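Anmont opens its water works to the public one afternoon in May, and this year I went, mostly to find out what the rate increase is buying. The notice in the mail called it "a look behind your tap." The plant is at the Villanueva end of town, past the gravel yard, and parking was on the grass.

They hand you a visitor sticker and a bottle of water, which struck me as a strange choice for a water utility. The bottle was store brand. I asked if it came from the plant and was told no, but it was "comparable."

The tour starts at the intake building, where you stand behind a rail and listen to pumps. Our guide said the works serves 2,903 connections and that demand peaks in summer, when people water lawns. Fine. I asked how much gets lost to leaks between the plant and those connections. The guide said that was a distribution question and the distribution people were at lunch. It was 2:30.

Next came the settling basins. I liked these more than I expected to. The water moves so slowly you have to watch a leaf to see it going anywhere, and the whole place smells like a wet basement in a pleasant way. A sign said the basins were built 60 years ago and "modernized since." A man behind me wanted to know when, and got a nice smile.

The part they clearly want you to see is the new control room. The software is called Flono and it puts the entire system on one wall of screens. It may well be good. I did notice that the operator on duty kept a paper logbook open on the desk and wrote in it twice while we were being told about the end of paper.

Then the model. Jidatwood, the contractor for the expansion, had a table set up in the garage with a scale layout of the new filter building and a stack of 3,000 brochures, judging by the label on the carton. The brochure has 13 pages and the price of the project is on none of them.

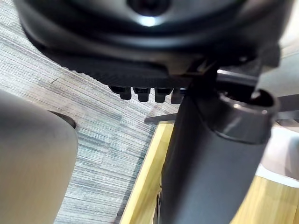

I did get a number in the end, from a woman at the sign-out table, who said it would be in the packet for the June meeting. I plan to read it. The basins are worth the drive if you have kids who like mud, and the restrooms were clean.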